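# Robot Club: the coffee task is open to all groups

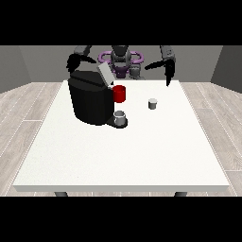

*The Editor, Kincaid Robot Club*

Since September our club has worked on one task only, and in this issue I would like to tell the members and the parents where we are with it. The task is to make a coffee with two robot arms, in simulation. The robot must take the pod from the table, put it in the red holder of the machine, and close the lid. A mug is already on the tray, so the students do not need to think about it in this round.

The simulated room is kept very plain. There are gray walls, a floor of light planks, and one white table with the coffee machine and the pod. The older students asked for more furniture, but the school computers are not fast and we decided to stay with this.

The Pritthorpe group works on the left arm, which has to stay close to the machine. Their difficulty is the height. If the gripper starts too low it touches the top of the machine, and then the whole attempt must be started again. The Nernis group has the right arm. They have to bring it down to the pod, and the pod is small, so a little error in the angle is enough to push it over. Both groups write their own code and they meet in the second hour to put the two parts together.

Until now the program has made 3,768 attempts, and 1,617 of them ended with the pod in the holder. In 1,078 attempts the lid was also closed. I find this a good result for students who in September did not know what a joint angle is. The lid remains the weak point. Several students think the two arms wait too long for each other, and they want to try a shorter pause.

In January 2022 we begin the second round, and every group may now work on both arms. Please save your attempts in the shared folder with the name of your group, and do not delete the failed ones. We need them to compare. The limit for each group is 3,000 attempts, because the disk is almost full.

New members can still join, also without experience in programming. We meet in the computer room in Gustitthorpe, after the last lesson. Please bring a notebook made of paper, and headphones if you want to watch the introduction videos.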